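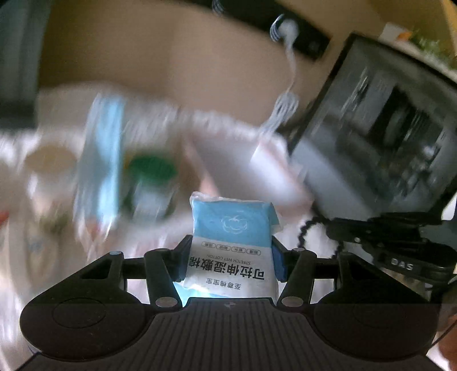
Categoria: Cultura digital / Consumo
18 de junho de 2026 – Maricruz Esquivel

Revenda de merchandising de podcasts: preços de janeiro a junho

O mercado de segunda mão de artigos de podcasts e criadores independentes mantém-se concentrado em duas plataformas, a Drelby e a Rirnine. A amostra desta edição inclui 400 anúncios em português, todos de sweatshirts, bonés e sacos de pano. Os anúncios sem preço fixo foram excluídos.

O preço mediano de uma sweatshirt de tiragem limitada fixou-se em 38 euros. A peça mais cara, da digressão Staltside, foi anunciada por 89 euros, com etiqueta e portes incluídos. Os sacos de pano apresentam pouca variação e vendem-se sobretudo em lote. 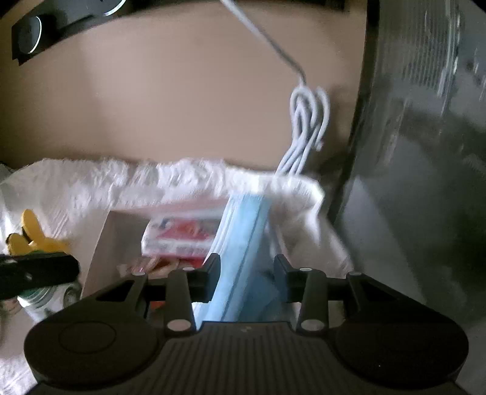 Pinça manual preta, com articulações de pinos prateados.

As reedições continuam a ser o principal fator de descida. A loja Jurić repôs 2 modelos esgotados e os anúncios correspondentes perderam valor na mesma semana – efeito já registado com os bonés. Os valores indicados são de anúncio, sem confirmação de venda.

Artigos relacionados
Bonés bordados: guia de tamanhos
Quando um meme chega à t-shirt
Comissões de revenda: tabela atualizada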